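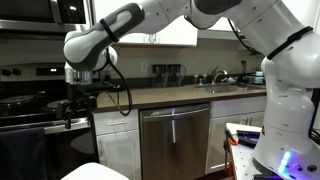
Figure 2-1. Arm on pedestal base beside a working kitchen, wrist over the range.

Section 2. Planning and Budgeting Before You Order

Read this section before you sign a quote. Section 3 (Unpacking) assumes the room has been measured, the money has been set aside, and one person has been named as responsible for the purchase. In our experience the first two are half done and the third is skipped.

The section was written by Kamran Kiani, with the cost worksheet revised in September by Þórey Hjaltadóttir. It applies to single-arm kitchen setups using the Valberg arm, the Sirko gripper mount and the Vusto cart. If you are buying a different arm, the order of the steps still holds but the clearances in 2.3 do not.

2.1 Decide whether you need an arm

1. Write down the task in one sentence, using ordinary verbs. "Move a mug from the counter to the top rack" will do. "Support flexible household automation" will not, and if that is the best anyone can offer, stop at this step.

2. Write down who does the task now and how long it takes them. Time it with a clock. Estimates given in meetings run long when people want the arm and short when they don't.

3. Ask the seller to show the task being done in a kitchen the seller did not build. A demonstration counter with one mug on it tells you the arm can reach a mug. Your counter has coffee pots, soap, a dish rack and whatever was left there last night.

4. Ask how many tries the demonstration took. Ask again in writing.

Note: Sales videos are often sped up. If there is a clock or running water in the shot, you can usually tell. If there is neither, ask for the original recording at normal speed.

5. If the task still looks worth doing, go on to 2.2. If you are unsure, rent. Rental rates look poor next to a purchase price until you add the lines in 2.5.

2.2 Name a buyer of record

1. Choose one person who will sign for the arm, the mount and the cart together. Split orders lead to split delivery dates and to three suppliers who each believe the missing bolts came from another one.

2. Give that person the right to refuse delivery.

3. Put the name on the worksheet at the end of this section. A department name is not accepted on the worksheet and will be sent back.

2.3 Measure the room

You will need a tape measure, painter's tape, a notepad and a helper. Allow a full morning. Do not work from floor plans - cabinet doors, towel bars and appliance handles are rarely drawn on them.

1. Measure the aisle between the counter front and whatever stands opposite. The finished aisle, with the cart in place, must be no less than 900 mm wide at its narrowest point. Measure with the dishwasher door shut, then again with it fully open.

2. Open every door and drawer within reach of the arm, one at a time, and tape its outer corner position on the floor. The oven door counts. So does a microwave door above a range, which swings at just the height where a forearm wants to pass.

3. Mark the cart position with tape. Keep the cart at least 200 mm clear of any door swing.

4. Stand in the taped outline and have your helper cook something simple, or pretend to. If the two of you keep apologizing to each other, the aisle is too narrow, whatever the tape says.

5. Measure from the counter to the underside of the upper cabinets. A wrist with a gripper hanging from it takes up more height than the bare arm shown in the brochure. Use the figure for the complete assembly, including flange, mount and any cable loop.

CAUTION: The published reach of an arm is measured to the tool flange with the elbow stretched out. You will almost never work in that pose. Plan on 70 percent of the published reach for anything you want done with care, and treat the remainder as a bonus.

6. Note the position of each outlet and what is already plugged into it. Have an electrician confirm the circuit before you order. Do not plan to run the arm from a kitchen extension cord.

7. Check the floor with a level along both sides of the taped outline. A cart that rocks will ruin positioning, and the seller's support desk will ask about the floor before it asks about anything else.

2.4 Choose the base

The quote will offer three ways of holding up the arm: floor plate, rolling cart, or ceiling rail. We are often told the cart is the cheap choice. It is the cheap choice on the first page of the quote.

1. Pick the floor plate if the kitchen belongs to you, the task is settled, and you can live with anchor holes in the floor.

2. Pick the cart if the kitchen is shared or the task may change. Price the locking feet and the ballast along with it. Vusto lists both as options, and we don't consider either one optional.

3. Do not pick the ceiling rail on the strength of a drawing. Have a structural engineer look at the ceiling first and pay for that visit out of the planning budget, so that you are free to hear a no.

Note: Cart surfaces fill up with hand tools. Decide now where tools will live, and keep the area next to the base clear whenever the arm is powered. A small wall rack costs very little compared with a wrench dragged off a cart by a cable.
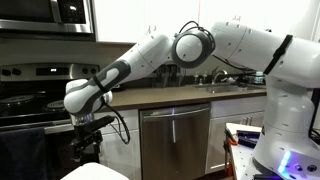
Cabling deserves its own line in the budget and seldom gets one. The arm arrives with the cables it needs to move. Whatever you hang on the wrist adds more, and these have to follow the arm through every pose without snagging on a door handle or pulling tight at the elbow. Straps are fine while you are working out the route. For permanent use, price a proper dress kit and the hours to fit it.

4. Ask the mount supplier for the cable length from connector to connector. Add the slack the wrist needs at full turn.

5. Order one spare of every cable that crosses the wrist. These wear first.

6. Ask what happens to the warranty if you fit a cable made by another firm. We asked Baster this question on behalf of a buyer and got two different answers from two desks. Get yours on paper.

2.5 Build the real budget

Start with the quoted price and then fill in the lines below. Leave nothing blank. If a line costs nothing, write zero and initial it.

1. Freight, lift-gate delivery and removal of packing. Ask whether "delivered" means to the room or to the curb.

2. Electrical work.

3. Base, ballast, locking feet, leveling.

4. Gripper, flange adapter, mount, brackets. Confirm that the bolt pattern on the adapter matches the arm you are ordering this year, as opposed to the one in last year's catalog.

5. Cables, dress kit, spares.

6. Safety review by a qualified person from outside your group, plus whatever the review says you must add. Hold money back for this. A review with nothing behind it turns into a memo.

7. Training for everyone who will be in the kitchen, including the ones who only come in for coffee.

8. Software licenses. Write down the renewal price and the date it starts. First-year prices are bait and should be entered as such.

9. Staff time for set-up. Sellers like to say a day. Enter 5 working days for one trained person, and do not let anyone talk you down until the arm has repeated your own task in your own kitchen.

10. Lost use of the kitchen. If people have to eat somewhere else for a week, somebody pays.

11. Damage to counters, appliance fronts and cooktops. Glass tops in particular. Get a replacement price for each appliance within reach and check whether your insurance covers it. Many policies were written by people who had never pictured the question.

12. Removal at end of life. The arm is heavy on the way out too.

Compare the total with your answer to step 2 in section 2.1. Some buyers stop here, and we count that as the section having done its job.

CAUTION: Do not trim the safety review or the training line to bring the total under an approval limit. If the total is over the limit, ask for approval at the higher figure.

2.6 Questions to put to the seller

Send these by mail and keep the replies with the quote.

1. What load can the arm carry at the wrist after the mount and gripper have been subtracted?

2. What does the arm do when power fails with something in the gripper?

3. Which parts may be wiped down, and with what cleaner? Kitchens are greasy. "Easy to clean" is not an answer.

4. Is the arm rated for the heat and steam over a range that is turned on? If the reply says "intermittent," ask for minutes and degrees.

5. What do the status lights mean, color by color? Ask for the table, and tape a copy to the cart.

6. How long will spare parts be held after the model is dropped?

7. Who comes when it breaks, from which city, and who pays for the trip?

Note: A seller who needs a week to answer these is normal. A seller who answers all of them the same afternoon may have read them too quickly. Check question 4 first.

2.7 Before you sign

1. Go back to the kitchen with the worksheet and the tape outline still in place. If the outline has been scuffed away by people walking through it, you have learned something about the cart position. Return to 2.3.

2. Have the buyer of record initial each budget line.

3. Tie the final payment to your own task running in your own kitchen. Payment on delivery leaves you nothing to bargain with.

4. File the worksheet, the seller's written replies and the room measurements together. You will need the measurements again in 3.2 when choosing where to set down the crate.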